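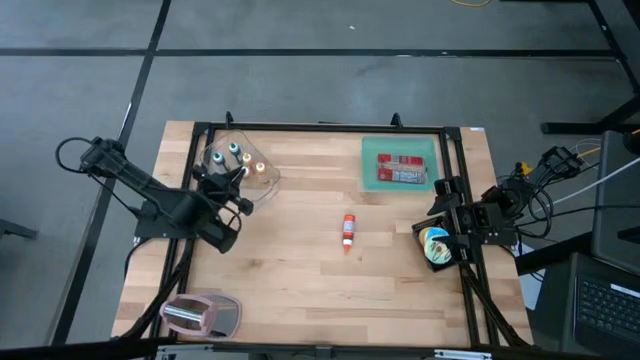

Ollura Tray and Bottle Set

Catalog section: Worktable Organization
Item 900
Supplied by Provport Educational and Workshop Equipment

Overview

The Ollura Tray and Bottle Set is intended for shared worktables where small bottles, boxes and loose articles must be kept apart and returned to a known place at the end of each session. It consists of low, open-topped plastic trays in several tints, together with small capped bottles and labeled squeeze bottles for liquid color. The set is used in art rooms, craft workshops, teaching laboratories and supply rooms.

The trays are see-through or nearly so. Contents can be checked from the side as well as from above, and a tray that has been put away with the wrong bottle in it is usually noticed before the next group sits down. Tints are used to assign a tray to a purpose. Provport does not prescribe a color scheme, and each institution is free to adopt its own.

Trays

Clear tray. Suited to small bottles stored upright in a group. Caps of different colors remain easy to tell apart through the walls.

Teal tray. Suited to boxed goods laid flat, such as refills, wipes or packaged parts. The tint is light enough for most printed labels to be read through the side.

Pink tray. Suited to metal articles, including cylinders, short rods and tool handles. Many customers reserve this tray for articles that should not be mixed with anything that can spill.

All trays are open at the top and have no lid. A lid is available separately for the clear tray only; please see Accessories. The trays may be placed directly on a wooden tabletop. They have no rubber feet and will slide if pushed, so on sloping surfaces a mat is recommended.

Bottles

The squeeze bottle has a conical nozzle and carries a white label bearing the name of its color in capital letters. The name is printed along the length of the label. On a crowded table the bottle is often laid on its side, and the printed name helps to identify it when the nozzle is turned away from the reader. 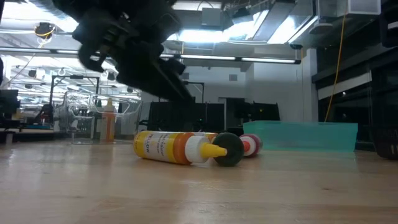
Bottles are supplied empty and may be refilled. Replacement labels are sold in packs and may be ordered with the color names in English, Spanish or Portuguese. Institutions that require their own wording should send the text to the orders desk before placing the order, as labels cannot be changed once printed.

The small capped bottles are intended for measured portions. They are too narrow to be filled from a large container without a funnel. Funnels are not included.

Suggested table layout

The arrangement set out here was prepared by Afia Antwi of the Provport product office for tables shared by 2 people. It may be altered freely.

Place the trays toward the edges of the table and leave the middle open for work. Keep the small bottles together in a single tray. Boxed goods go in the tray farthest from the seats, as they are needed least often. Squeeze bottles in use may lie in the open area, with nozzles pointing away from papers and textiles. When a color is finished with, close the bottle, wipe the nozzle and stand the bottle upright in its tray.

Where a laptop or other electrical equipment is kept at the table, assign that side to dry articles. Liquids should be kept on the opposite side, with a clear space between.

Use as a sorting exercise

A number of schools and training centers use the set for practice in sorting and tidying. The articles are placed on the table without order, and the participant returns each one to the tray assigned to it. Bottles lying on their sides are a useful part of the exercise, as they must be turned upright before they will fit among the others.

Anselmo Palomino, who trained supply room staff at the Damasceno workshops, submitted the following remarks after using the set for a full term:

"We began with the trays empty and the tints agreed in advance. New staff learned the places quickly. The harder part was the small round lids, which had no tray of their own - we gave them a separate container in the second month, and I would advise others to do so from the start."

Care and cleaning

Wash the trays by hand in warm water with a mild soap. Do not use abrasive pads, which will cloud the clear tray. Dry with a soft cloth before stacking. Trays stacked wet tend to hold together and should be separated with a gentle twist, never pried apart with a tool.

Nozzles may be soaked overnight. Dried color inside the tip can be removed with a wooden pick. Labels will withstand wiping but should not be soaked.

Keep the trays away from heaters and direct sunlight. The pink tint fades sooner than the teal, and faded trays are not covered by the replacement terms.

Accessories

Lid for clear tray
Replacement squeeze bottle, specify color
Replacement nozzle and cap
Label pack, specify language
Small open container for lids and discs
Prusex table mat, plain gray

The Prusex mat is stocked by Provport and shipped from a separate warehouse. It may arrive after the rest of the order.

Ordering and delivery

Orders are dispatched within 7 working days. Institutions ordering for several rooms are asked to submit a single request listing the delivery address for each room. Missing or damaged articles should be reported in writing to Rogério Coutinho at the orders desk, with the packing slip number.

Label stock for the current print run is limited to 2000 packs. The next run is planned for February, and orders received after the stock is used up will be held until then unless the customer asks for the trays and bottles to be sent ahead.

Questions on school accounts should be directed to Aparecida Bastos. Questions on care, materials and suitable contents should be directed to Anil Warrier.

Page last revised November 12, 2022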